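Washing Delicates and Using Mesh Laundry Bags: Common Questions
Storken Laundry Room Help Pages

Most of the questions we get at the counter are about knitwear, bras and what the bags are for. The answers below apply to the machines at both of our locations, Clinditz and Minach, and mostly to home machines too.
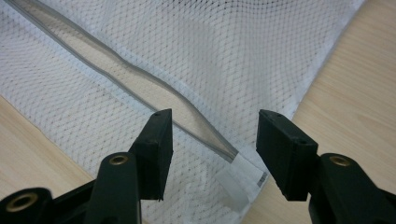
If your question is about payment cards or opening hours, see the separate page for your location.

What should go in a mesh bag?
Bras, tights, thin socks, baby clothes, anything with hooks or long straps, and knitwear that is marked as machine washable. Face masks and reusable cotton pads also do better in a bag, mainly so you can find them again.

What should not go in one?
Towels, jeans and anything muddy. Heavy items need room to move or they come out with soap still in them. Sand is a problem too. It stays in the bag and rubs against the fabric for the whole cycle.

How full can I fill it?
Half full is a good limit. Two bags with a little in each will wash better than one stuffed bag. If the bag comes out as a tight ball, it was too full.

Fine mesh or coarse mesh?
Fine mesh for hosiery, lace and anything that snags. Coarse mesh lets more water through and is fine for socks and T-shirts. If you only want to buy one, get fine.

The zipper keeps opening during the wash. What can I do?
Many bags have a small elastic loop or fabric cover at one end of the zipper. Tuck the pull under it. If yours has none, a small safety pin through the pull and the edge of the bag works, but check it before each wash. Turn the bag so that the pull is on the inside if the zipper allows it.

Which program should I pick?
On the small Hägglund machines, use program 12 (Delicates, cold) for bras and tights and program 17 (Wool) for knits. The wool program has a slow spin and leaves clothes wetter than you may expect. Do not add an extra spin for wool – roll the item in a dry towel and press.

On the large machines at Minach there is no wool program. Please use the small ones for knits.

How much detergent do I need?
Less than the bottle says for a small load. Use a liquid detergent with bags, as powder can get caught in the folds and leave white marks. Wool and silk need a detergent made for them. Regular detergent often has enzymes that damage both.

Can I use fabric softener?
Not on sports clothes or anything with a lot of stretch. It coats the fibers. On cotton it is up to you.

Can the bag go in the dryer?
We would rather you didn't. Some bags are made for it and say so on the label, but most are polyester and will go stiff or warp on high heat. Clothes dry unevenly inside them as well. Take everything out and hang it up.

My white bag has turned gray. Is it still okay to use?
Yes, if the mesh is whole. It has picked up dye from other loads. Soak it in warm water with oxygen bleach for an hour and rinse well. Keep one bag for whites and another for darks if this bothers you.

Can I repair a hole?
A small one, yes. Stitch it closed with polyester thread, going a little past the hole on each side. Once the mesh starts to pull away from the zipper tape it is time for a new one.

Do you sell bags?
Yes, at the Clinditz counter, in two sizes. Minach has a vending machine with the small size only. We do not take returns on opened bags.

I left something in a machine. Where is it?
Items left behind are kept in the lost property cupboard until the end of the following month. Anything left over in June is kept through August, as many people are away. Call extension 354 for Clinditz or 109 for Minach and describe the item. Loose underwear is thrown out for hygiene reasons, but if it was in a bag we keep the bag closed and store it with the rest.

A machine stopped with my clothes inside. What now?
Wait two minutes for the door lock to release, then try the door again. If it is still locked, do not pull on it. Call the extension for your location and give the number on the front of the machine.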